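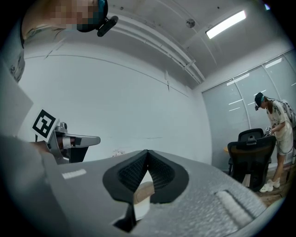

Back room update, quick one this time as the boxes are still half unpacked. We are in, more or less. The small plain room at the end of the hall at Belby is ours through the fall and most of the sorting has moved over there. White walls, a few scuffs and marks on them already, and long white pipes running across the ceiling into the corner. We got a price on boxing those in. 900 dollars. So the pipes stay. Paint is another matter, we have most of a can left from the Kilel hallway and it should cover the scuffs if someone stirs it properly (it has been sitting since May).

Sorting itself is going fine. Slow but fine. The small parts are the worst of it, clips and caps and little end pieces, all the same size until you put two next to each other. The Ezeani order came in at 800 pieces in one big bag, not split by type like we asked, so that's been most of the week. Half done. The Akiditz lot came split and labeled, thank you Akiditz, more of that please.

A few things people keep asking. Yes you can eat in the hall, no not at the sorting table. Yes the door sticks, lift and push. Lables for the trays are in the top drawer, use the wide ones, the narrow ones peel. If a piece doesn't match any tray put it in the odd tray and leave it there, don't guess. We found 4 different kinds in the end cap tray last time and had to tip the whole thing out and start over.

Ceiling stuff, for those who wanted to know before shelves go up. Tall shelving is off the list for the wall where the pipes come down, the brackets need to stay reachable and so does the gray dome fixture just next to the pipes. Please don't hang anything off the pipes either, not even string. Low shelves only on that side. The two tall units from Kilel can go by the door if they fit, tape measure needed, ours has gone missing agian.

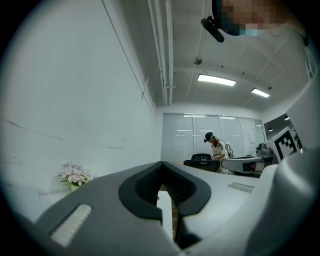
Still needed

Shallow trays, any color, with a lip. A stool that doesn't wobble. A second desk lamp for evenings. Small zip bags, we go through some 400 a month and the last box is nearly gone. Drop things at the Belby front desk with a note saying sorting room or they end up in the kitchen.

Next newsletter will have the new hours, they were supposed to be in this one but the building hasn't confirmed yet. Old hours until then.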